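Prasow Celia Tabletop Weather Station
Owner's Guide, Section 5: Setting Up the Indoor Display

Read this section before you plug anything in. If you have already plugged something in, unplug it, wait 31 seconds, and join us at step 1.

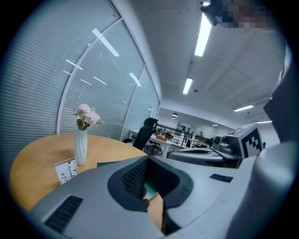
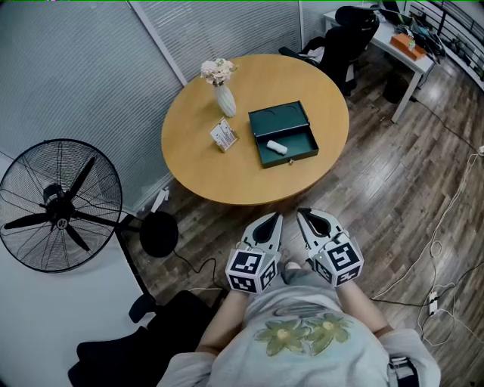
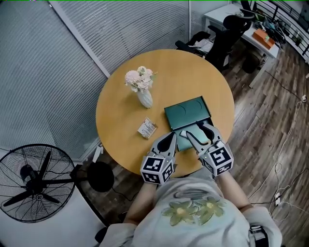
Where you put the display has more effect on its readings than anything in the menus. The Celia measures the air it is sitting in, and it has no way of knowing that the air in question is coming off a toaster. A round wooden table like this one, with its light honey-colored top, is a good kind of surface: wood doesn't pass much heat or cold up through the base, and a round top has no corner to push against an outside wall. Glass and stone tops run cold in the morning and the display will report the morning accordingly. If stone is what you have, put a cork mat under the base.

Placing the display

1. Choose a spot at least 5 feet from any stove, radiator, fireplace or sunny window. A window that is only sunny in October still counts in October.

2. Slide the battery door off the back of the display and fit 2 AA batteries, following the marks inside. The springs go to the flat ends. Everyone gets this right until they are in a hurry.

3. Stand the display on its base and plug in the power adapter. The screen shows all of its symbols at once, including snow. It is not snowing.

4. Wait for the long beep. The display is now looking for the outdoor sensor (see Section 4). This can take several minutes, and pressing buttons during the search starts it over.

5. When the outdoor temperature appears, leave the display alone for one hour before you compare it with anything.

Note: Two thermometers in one house will disagree. A difference of one or two degrees is normal and should not be discussed at dinner.

Setting your elevation

The pressure reading and the forecast both depend on how high up you live. Out of the box the station believes it is at sea level and forecasts like a sailor.

6. Hold SET until the word ELEV blinks.

7. Use the arrow keys to enter your elevation in feet. For a house at 895 feet, enter 895. Holding the key down makes the number climb faster, then much faster, then past the one you wanted.

8. Press SET once to save. If you press it twice you will be in the alarm menu. Press BACK and check that your elevation was kept.

Note: The forecast arrow needs two full days of pressure history to mean anything. Until then it points wherever it likes.

Caution: Use only the adapter supplied. The Kettani barometer adapter has the same plug and a different voltage, and will fit perfectly right up to the moment the display goes dark.

Caution: Do not wipe the screen with window cleaner. Use a dry, soft cloth. The vent slots on the back let air reach the sensor and must not be covered with tape, felt pads or a houseplant.

If the outdoor reading shows dashes

Move the display closer to the sensor and repeat step 4. If the dashes stay, change the sensor batteries, then the display batteries, in that order. Metal siding and foil-backed insulation can block the signal entirely; the Driddale extension antenna, sold separately, is covered in Section 7.

Guide revised May 28, 2022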